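Simulation Lab Staff Forum > Software and Licensing
Thread: Prindora knee module, anyone renewing?

benchtop_rn
Our license for the Prindora knee replacement module runs out in October and I have to tell my director yes or no by Sunday. We have 3 headsets and 20 residents using them. The renewal quote is 1535 per headset, up from last year. For those who have had it a full year, are the residents still using it, or did it drop off after orientation?

gunemley_sim
We renewed at Gunemley. Usage was high for the first two months and then settled. The second-years use it the night before a case, mostly for the tibial cut. The alignment numbers at the end are the part they care about. Nobody watches the intro videos.

tealdrape
We did not renew. The bone feel is off. With a vibrating controller you get the same buzz in hard bone and soft bone, and I had residents pushing too hard on the sawbones afterward. I would spend the money on more sawbones.

gunemley_sim
I don't agree that it's the module's fault. Ours do the headset first and then sawbones the same afternoon, and the pushing goes away after one block. If you leave a week between them, yes, they pick up bad habits.

tealdrape
We had them on the same day too. Maybe your group is smaller. With ours the attending ended up correcting hand pressure for most of the session.

Laimutė Liepiņa
I run the skills room at Marnulbridge. Two things to check before you sign, benchtop_rn.

First, ask whether the quote includes the hip module. Ours was bundled and they took it out at renewal without saying so. We only saw it when a resident got a lock screen.

Second, ask how long they keep the scores if you lapse. We were told 20 days. Export everything as a spreadsheet before the end date, one file per user, because the bulk export leaves out the version angle column. 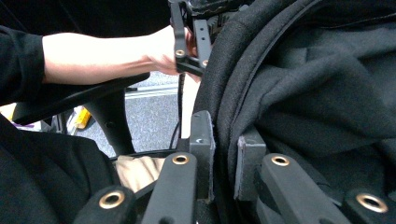 Hand on the black bracket, skills room

benchtop_rn
Thank you, I did not know about the export. Is the angle column missing for everyone or only for the older accounts?

Laimutė Liepiņa
Everyone, as far as I can tell. Support said it would be fixed in the next update. That was two updates ago.

mm_hollis
Has anyone compared it with Chou? We had a demo. The graphics are plainer but it runs without a laptop, and you can set your own pass mark for each step. In Prindora the pass mark is fixed and it is too generous on rotation.

gunemley_sim
The pass mark isn't fixed. Go to Instructor, then Course, then Thresholds. It only shows up if your account is set as course owner.

mm_hollis
I am course owner and I don't have that menu. Maybe it depends on the plan.

tealdrape
It does. It was on the higher plan when we had it.

benchtop_rn
We are on the basic one, so that's out. How does Chou charge?

mm_hollis
Per site, any number of users, but you have to buy the headsets through them. If you already own yours, that kills the savings the first year.

Laimutė Liepiņa
We have Chou on trial this month. Setup was quick. My complaint is hand tracking, which loses the left hand when you cross over to hold the retractor. Controllers were better. I will post the residents' comments when I have them all.

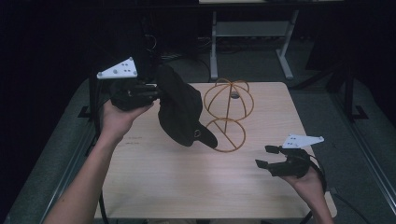

Black cap and wire stand, same room

tealdrape
Losing a hand during retraction is a pretty big problem for a knee module.

Laimutė Liepiņa
Yes. I told them that. With controllers it didn't happen once, so I'd turn hand tracking off and leave it off.

benchtop_rn
I think I will ask Prindora for a six-month renewal on two headsets and get a Chou demo in the meantime. Has anyone gotten them to agree to six months?

gunemley_sim
We asked and they said no, then said yes when we put it in writing. Send it to the account manager and not to the support address.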